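# Drying Time and Smell in Household Cleaning Cloths

Project report, second-year Textiles and Home Studies
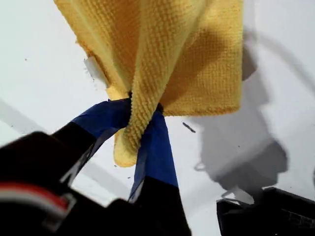 *Figure 1. A yellow microfibre cloth with a raised grid weave.*

## 1. Background

Most homes have a cloth by the kitchen sink. It gets used on the worktop, the table, the hob and sometimes the floor, and then it is left somewhere until the next time. After a few days it starts to smell. People deal with this in different ways: some boil the cloth, some put it in the wash with towels, some throw it out.

I picked this subject after moving into a shared house on Laxdal Road, where the cloth in our kitchen smelt bad nearly all the time even though somebody was washing it. My first idea was to compare cleaning sprays, but I was advised that this would turn into a chemistry project and that I did not have the equipment for it. Drying was something I could measure with a kitchen scale and a clock.

The question I settled on was: does the way a cloth is left to dry make more difference to the smell than what the cloth is made of?

## 2. What other sources say

The general reading agrees on a few points. The sour smell in a damp cloth comes mostly from bacteria feeding on food, grease and skin left in the fibres. They need water to grow. A cloth that dries out fully between uses gives them less time than one that stays damp all day.

Microfibre is normally made from very fine polyester, often mixed with polyamide. The fibres themselves take up little water, but the gaps between them hold a lot. Cotton is different because the fibre itself takes up water and swells. This is one reason a thick cotton cloth can feel dry on the outside and still be damp in the middle.

Cellulose sponge cloths (the flat kind that go stiff when dry) hold several times their own weight in water and are usually sold as something to use for a short time and replace. Two of the household guides I read said to replace them weekly. Neither gave a reason for choosing a week.

I found much less written about where to put the cloth. Housekeeping books from before the war tell the reader to hang dishcloths outdoors or on a rail over the range. Modern cleaning advice talks mainly about washing temperature.

## 3. Method

### 3.1 Cloths

I used four types of cloth:

- a microfibre cloth with a looped surface, bought in a Drollen multipack
- a flat-woven cotton dishcloth
- a cotton terry cloth cut from an old hand towel and hemmed
- a cellulose sponge cloth

All were washed once before the test with a plain powder and no fabric softener. The terry cloth was cut down so that it was close in size to the others, but it was thicker, and I could not do much about that.

### 3.2 Drying positions

Each cloth was dried in each of these positions:

- spread flat over a rail
- folded in half over the kitchen tap
- hung from a hook by one corner
- left scrunched on the draining board

The rail was a Padis over-door rail with a single bar. The hook was a stick-on one that fell off twice and was replaced with a cup hook screwed into the shelf.

### 3.3 Procedure

For each run I weighed the cloth dry, soaked it in tap water, wrung it by hand until no more water dripped, and weighed it again. It was then put in position and weighed every half hour during the day. I counted it as dry when it was back to its starting weight, give or take what the scale could show.

The windows were kept shut and the extractor fan was off. The room thermometer was read at the start of each run. All runs were done in November and December with the heating on a timer, so the room was warmer in the morning and evening than in the middle of the day. I tried to start every run at 8 am to even this out, though a few began later because of lectures.

In total I took 738 weight readings, which are in the spreadsheet handed in with this report.

### 3.4 Smell test

The smell test was done separately. Cloths were used for ordinary kitchen cleaning, rinsed under the tap, and put back in the same position each time. After 6 days each cloth was put in a lidded jar with a code on the base. People from my course were asked to smell the jars and mark each one as no smell, slight smell or strong smell. They did not know which cloth or position went with which code. I collected 87 marked slips that were filled in properly. Slips with a blank or two boxes ticked were left out.

## 4. Results

### 4.1 Drying

Position made a large difference for every cloth. Spread flat over the rail was always the quickest. Scrunched on the draining board was always the slowest, and the terry cloth left this way had not dried by the following morning in any run.

The microfibre cloth dried fastest when it was spread out. When it was scrunched it lost this advantage and took nearly as long as the flat cotton cloth. I think the loops were pressed together so that air only reached the outer layer, but I did not test this directly.

Hanging by one corner gave mixed results. The top of the cloth dried early and the lowest corner stayed wet for much longer. With the sponge cloth the difference was less clear, as it went stiff before it had time to fold in on itself.

Folding over the tap was better than I expected for the thin cloths and poor for the terry. The tap was also in use by other people in the house. On several days the cloth was splashed part way through a run. Those runs were repeated.

| Cloth | Quickest position | Slowest position |
|---|---|---|
| Microfibre | Rail | Draining board |
| Flat cotton | Rail | Draining board |
| Cotton terry | Rail | Draining board |
| Sponge cloth | Rail | Draining board |

### 4.2 Smell

The jars marked "strong smell" most often were the scrunched terry and the scrunched sponge cloth. The scrunched microfibre came next. None of the cloths dried on the rail was marked strong by more than a handful of people, and the flat cotton from the rail was mostly marked as no smell.

The tap and hook positions came in the middle. The microfibre on the hook was marked worse than the microfibre on the tap, even though the two took about the same time to dry by weight. The wet lower corner may explain this.

One jar gave odd results. The flat cotton on the tap got almost equal numbers of "no smell" and "strong smell". It had been used to wipe up after fish, and some people may have been marking the fish.

## 5. Discussion

For the cloths I tested, the drying position mattered more than the material. The worst material on the rail did better in the smell test than the best material left on the draining board. The order of the materials also changed between positions, so it is hard to say that one type of cloth is best without saying how it will be kept.

This fits with the older housekeeping advice. A rail with enough room to open the cloth out fully does most of the work. The kitchens I looked at in student houses mostly had nowhere to hang a cloth at all. The Fluren guide for landlords lists a towel rail in the bathroom but does not mention one in the kitchen.

There are several weaknesses in the work. The scale only reads to the nearest gram, which is coarse for the sponge cloth. Hand wringing is not the same every time, and my wringing got firmer as the weeks went on. The cloths in the smell test were not used on exactly the same mess. Smell is also a matter of opinion, and three boxes is a rough way of measuring it.

The terry cloth was older than the rest and had been through many washes. Old detergent in the pile may have affected both how much water it held and how it smelt. A new one should have been bought.

## 6. Further work

If I did this again I would wring the cloths with a mangle or spin them for a set time. I would also like to repeat the runs in summer with the windows open, and to add a position over a radiator, which several people asked about when they were filling in slips. Our kitchen radiator is behind the fridge, so that was not possible here.

Washing was left out completely. A useful next step would be to wash the smelliest cloths at different temperatures and see whether the smell comes back at the same rate afterwards.

## 7. Costs

The cloths, the rail and the cup hook were paid for out of the project allowance. The jars were saved from the recycling. Receipts are attached at the back, apart from the one for the stick-on hook.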